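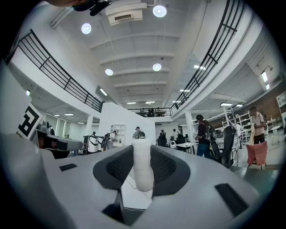 White cylinder held upright, with the hall ceiling and mezzanine railings beyond.

Repacking a rigid box with a molded tray

This procedure covers rigid boxes with a lid and a molded tray, packed at a free-standing table. It was written for the Briter sample set but applies to any box of similar construction. It does not cover folding cartons or mailers.

What you need

- Box with lid and molded tray
- The item, checked against the packing sheet
- Loose blocks or spacers belonging to the set
- Lint-free cloth
- Scale reading to 1 g
- Steel rule
- Closure labels (Nowicki, removable adhesive)

The packing sheet for the Briter set gives a closed weight of 470 g and an outer length of 454 mm. If your sheet has other values, use those.

1. Set up the table

Clear the top and wipe it with a dry cloth. Do not use spray cleaner within an hour of packing. Light-colored board picks up residue and the marks do not come out.

Leave the middle of the top free for the box. Parts waiting to go in are kept to the right and paper to the left. Left-handed packers can reverse this, provided the whole batch is done the same way.

Route power cables behind the table or along the floor on one side. Keep the near edge clear for standing.

2. Check the light

Scuffs on pale board show best under light from several directions. In a high room with white walls the overhead fixtures are normally sufficient. A desk lamp helps with printed surfaces but throws a hard shadow into the tray.
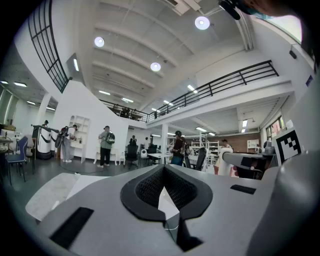

Ceiling of the work hall: concrete beams, round pendants and linear fixtures.

Stand where you intend to pack and hold the lid at a shallow angle to the light. If you can see the grain of the paper wrap, the position is good enough. If glare hides it, turn the lid a quarter turn before moving the table.

3. Inspect the empty box

Lift the lid evenly on both long sides. Pulling one corner racks the walls and loosens the glue at the opposite corner.

Check the following:

- Corners square, no split wrap
- Tray seated flat, no rocking
- Recess free of dust and loose fibers
- Lid slides down under its own weight

The last item matters most. A lid that has to be pushed down will bulge in storage. Celina Czerwiński keeps a list of rejected lids by batch; the worst so far was 1,563, where the wrap had been folded too thick at the corners. Put rejects aside with the fault written on a slip of paper.

4. Place the item in the recess

Prop the lid at the far side of the tray so that both remain within reach. Bring the item in from above, level with the recess, and lower it without sliding it along the wall. Soft items are held near the middle. Rigid ones can be held closer to the ends.

Release only when the item is resting on the bottom of the recess. If one end stands proud, lift the whole item out and start again. Pressing on the high end deforms the tray.
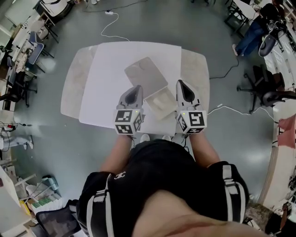 5. Close the box

Lower the lid level over the tray and let it drop. Do not press until it has stopped moving. Then apply light pressure at two opposite corners, followed by the other two.

Measure the outer length with the rule. A reading more than 2 mm over the sheet value means the walls have bowed and the tray must be reseated.

6. Set out the closed box and loose parts

Move the closed box to the far half of the table. Any block or spacer that travels outside the box goes directly beside it, so that the set can be checked as one unit before it goes into the outer carton.
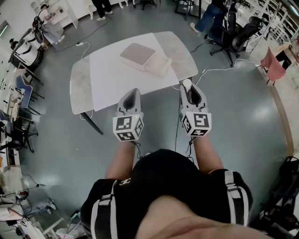

Weigh the box and the loose parts separately and write both values on the sheet. A combined weight is not accepted by the Dirus receiving desk. Apply the closure label across the joint between lid and base, on the side facing away from the printed end. Labels applied in December did not hold at the old unheated store, so for cold storage use two.

An outer carton takes 16 boxes on their long edge. Fill gaps with paper, and do not stack a second layer without a board between.

Common faults

Lid sits high at one end: item not fully down in the recess. Reopen and repeat step 4.

Rattle when the box is turned: wrong tray for the item. Do not pad with tissue. Request the correct tray from Bogumił Zalewska.

Gray marks on the lid: table not wiped, or the lid was slid across the top. Try a clean white eraser on an inside face first.

Weight low on the scale: check for a missing insert before recalibrating.

Last updated: Saturday, April 30, 2022

Contact: Marianna Czarnecka, packing documentation | © Zokia | Back to top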